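Filed under: Opinion / Home & Laundry

Fold It Less

My mother-in-law, Ritu Bansal, folds everything. Dish towels get thirds, then halves. Sweaters get a sheet of cardboard behind them while she works. When she and Ravindra moved to the apartment on Vashisht Street, the linen closet was in order before the beds were made. I did it her way for years, and I have come to think that most of it is wasted work.

My argument is limited. Shirts with collars should be hung or folded with care. So should anything you plan to wear to a wedding. What I object to is treating all cloth as if it were shirt cloth. A thick woven piece with a looped surface does not take a sharp crease well, and it does not need one. It rolls over on itself in a fat curve. Press it flat and stack ten pounds of blankets on top, and you have spent time making it worse.

I learned this with a throw I bought at Trokden for 900 rupees on a trip to see the family. I folded it into a tight square every night and put it on the arm of the couch. By November it had a line across the middle where the loops lay flatter than the rest. Now I fold it over once and leave it. The bend is deep and dark on the inside, and the loops stay round. 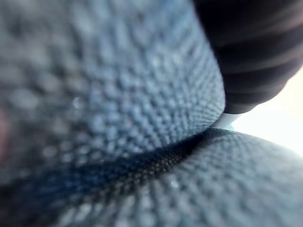 What a crease is for

A crease is useful when it saves space or when someone is going to look at it. A stack of flat sheets saves space. A trouser crease gets looked at. The blanket in the basket by the TV does neither job, and the person who pulls it out at ten at night will undo the fold in one second.

Neelam Pathak, who ran the laundry at a small hotel for years, disagrees with me. She says a fold is how you check a thing. You see the stain, the pulled thread, the bit of lint, because your hands have gone over the whole surface. I grant her that. I have found plenty of lint late, on the way out the door. But you can look a piece over once after the wash and still skip the square.

Her other point is about guests. A pile of soft things looks careless to some people, and she is right that it does. I can live with it.

Knits are the strongest case

Black knits get the most attention in my house and deserve the least. A soft, matte knit bunches wherever it has room to. Push a sleeve up and it stacks into rolls. Let it hang and it finds its own gathers. Smooth it on a table for five minutes and it will go back to gathering as soon as it is picked up. Hanging a heavy one on a wire hanger is worse than leaving it in a heap, in my view, and the shoulders will show it.

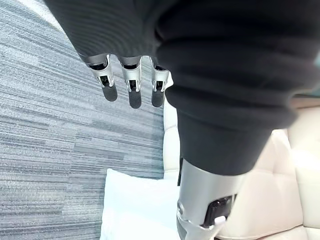 Black knit, gathered into thick rolls at the cuff.

My rule for knits is one loose fold, sleeves in, onto a shelf. I don't match edges. Alper Güneş, my neighbor, lays his in a drawer without any fold at all, and I have never seen him look rumpled.

The time I save is small on any one day. I still want it back. Ritu visits in the summer, and she is welcome to refold the whole closet if she likes. She usually does.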